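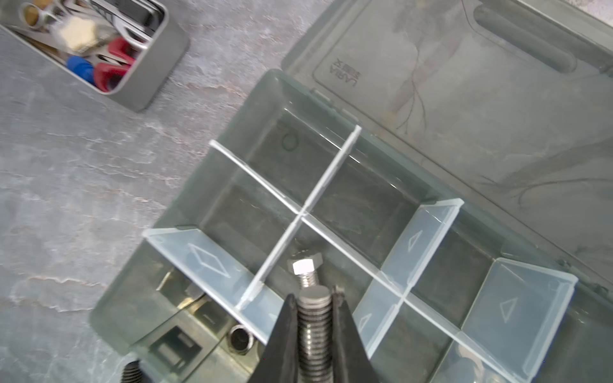
Lieven Maes asks under my last thread why I still write letters by hand when the post in our town comes only on Tuesday and Friday, and when half of them arrive after I have already telephoned the person. He wants to know if it is nostalgia. I have thought about it during the whole weekend and I try to answer.

1/ First, it is not nostalgia, Lieven. I did not write letters when I was young. In my family we had one aunt who wrote, and the rest of us signed at the bottom of hers. I began when I was already past fifty and living in a country where I make mistakes when I speak.

2/ When I speak English, I have to be quick. The other person is kind, but he waits, and I see that he waits. So I say the easier thing. In a letter I can look for the word during one whole evening and put it in the next morning.

3/ My first real letter in English was to Mirjam Hoekstra, after her mother died. I had said to her on the stairs "I am sorry for your loss", like in a film. It was correct, and I felt ashamed of it. The letter took me four evenings. It was one page.

4/ She answered after three weeks. I will not quote from it. I can say that she told me the name of the street where her mother had the shop, and what they sold there in the winter, and this is the sort of thing she would not have told me on the stairs.

5/ Now the practical things, as some of you have also asked. I use a cheap pad, 100 sheets, with lines. For a long time I bought the good paper without lines and my sentences went down to the right like a train going into a valley. With lines it is better.

6/ Pen: whatever is in the drawer. I had one fountain pen and I was always a little afraid of it. My sister-in-law has it now and she is not afraid.

7/ I write a draft. Many people find this strange in a private letter. But I change the order of things nearly always. In my first version I apologise for the late answer during half a page, and in the second version it is one line, or it is gone.

8/ Stijn Van Acker (he will not mind) starts all his letters in the middle. "And then the roof." No greeting, no date. It took me some time before I liked it. Now I look first if he has done it again.

9/ I do put the place, because my mother's aunt did it. I have a letter from her, from 1962, with "Risdale, in the kitchen" at the top. She lived there only one year. I would not have known that she sat in the kitchen to write.

10/ That letter is mostly about the price of coal and a neighbour with a bad knee. Nothing happens in it. I have read it more often than some novels that I own.

11/ A reply from Begoñe Calvo came in while I was typing this: does it not make me sad when somebody does not answer? Yes, a little. I wrote three times to an old colleague in Lundadville and there was nothing. The fourth time I sent only a postcard and he answered the postcard.

12/ I think a long letter can be heavy for the one who gets it. He puts it aside for a quiet moment, and the quiet moment does not come, and after two months he is embarrassed. I have done the same to other people. So now I try to stop at two sides.

13/ There are things I do not write by hand. Anything with a number in it that must be right. Anything I am angry about. I wrote one angry letter, to a landlord, and I had to see my own handwriting being angry. It got bigger and bigger towards the end.

14/ For Jelle Coppens, who wanted to begin but "has nothing to say": write what you can hear from your chair. I did this in August with the window open and it filled a side and a half. There was a man who was teaching somebody to reverse a trailer.

15/ Keep the letters in something flat. I had mine in a biscuit tin and they all took the shape of the tin.

16/ A correction to number 3. I looked in my diary and it was five evenings. On the fifth I only copied it out clean, but I did sit there until eleven.

17/ Lieven, you have not written to me since the spring, by the way. My address is the same. The second bell, the one without a name.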